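Home Kitchen Laundry Garage Ask Us

Search tips Go

Keeping baskets clean and in one piece

I have a soft spot for baskets, and over the years they have crept into every room of my house in Jaltmont (bread in the kitchen, mittens by the door, a big one for magazines I keep meaning to read!). They do collect dust like you wouldn't believe, so every March I line them all up on the back porch and give them a good going-over.

Start dry. A soft paintbrush gets down between the strands much better than a cloth does, and if you tip the basket upside down and tap the bottom, you'll be amazed at what falls out. After that I use the brush attachment on the vacuum, on low. 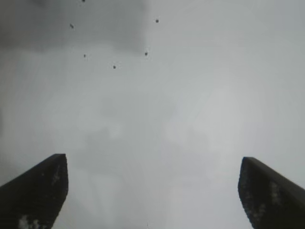

For washing, mix a small squirt of dish soap into a bowl of lukewarm water and wring your rag out until it barely drips. Natural wicker doesn't like a soaking. Go along the weave, wipe again with plain water, and let the basket dry in the shade for a day or 2 before anything goes back in it. I once hurried a bread basket from the Dallari shop back onto the table the same evening, and my dinner rolls smelled like a damp cellar.

We use cookies to remember your visit. Accept Settings

Loose ends are easy to fix. Dampen the strand, tuck it back under its neighbor, and hold it with a clothespin overnight with just a dot of wood glue. Snags on the inside I rub down with 200 grit sandpaper, very lightly, and my sweaters have thanked me ever since. 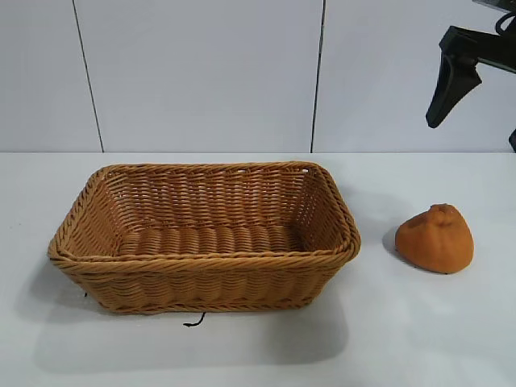 Can I wash a synthetic rattan basket under the faucet?

Go right ahead, as long as there isn't a cloth liner or a cardboard bottom hiding in it. Use cool or lukewarm water, work an old toothbrush into the braided rim where the crumbs like to settle, and stand it on a towel to drain.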